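Home | Topics | Unanswered | Members
Print this page | E-mail this page
Sunday, August 20, 2023, posted by Nornik

Picking bars from a bin, the cable loop catches

I am in the student robotics club in Sarnthorpe. For our project the arm must take colored bars out of a bin and sort them by color. In the middle of the bin it works well. When a bar lies near the wall, the cable loop at the wrist rubs on the rim, and yesterday the arm stopped itself 4 times. We have 22 test positions and we must pass all of them in the demonstration. Should we make the loop smaller, or change the program?

Morelli
First the program. Let the wrist turn so that the loop always looks to the center of the bin, and forbid the other direction. A bar is the same from both ends, so the gripper can take it turned by 180 degrees and you lose nothing. Do not pull the loop too tight, the last joint needs this length when it rotates. Ours was too short in February and we had to replace the cable. For comparison, our bin with the red and green bars, gripper down at one of the red ones: 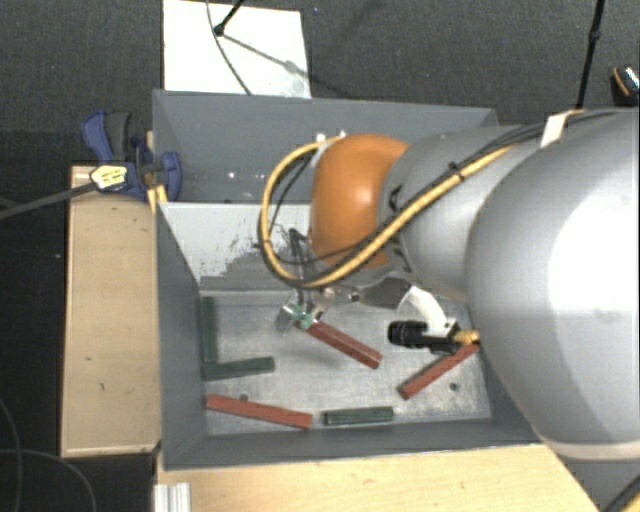 Clallico asks whether it would be easier to push the bar away from the wall first, and then pick it. Yes, this is possible, but each push costs time, and sometimes the bar turns and lies worse than before. I would keep it only for the corners.

Clallico
ok thanks. we use a lower bin, also helps

Nornik
Thank you both. I will try the wrist angle on Tuesday and write the result.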